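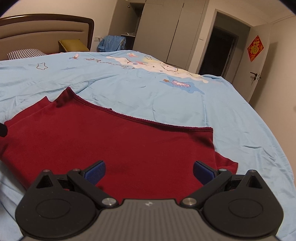

Keeping two blogs going at once was becoming too much to ask of readers, one long-standing Favora subscriber wrote in a comment this week, and a separate list for election posts would be welcome as long as joining it was optional.

Favora, the hobby blog network based in Brerkport, has now set up such a list. Local election posts will move to a new sister blog called Sternora, and the main Favora pages will go back to birds, gardens and walks. The change took effect on March 4, 2025.

Posted in: Site News, Elections, Blogging

Favora has 3,324 e-mail subscribers. In a poll on the site, 1,497 of them voted, and most asked for campaign posts to be kept apart from the rest. A smaller group wanted them dropped altogether until the council elections in May are over.

None of the existing subscribers will be moved across. Anyone who wants Sternora in their inbox has to sign up on the new blog – the form is on its front page and asks only for an e-mail address. Leaving the list takes one click, and doing so does not affect a Favora subscription.

Search this site Enter keywords Go

Sternora will be run by two of the writers who already cover Brerkport council for Favora. They plan to post candidate interviews, notes from hustings and a list of polling places. Posts will be limited to 1,000 words, and comments will be checked before they appear – a rule that does not apply on the main blog.

Older election posts will stay where they are, so links to them will still work. Comments on those posts close at the end of the month.

Both blogs will continue to use Heo for their mailings. Readers who do not receive a confirmation message after signing up should look in their junk folder first, then write to the usual Favora address.

Print this page | E-mail this to a friend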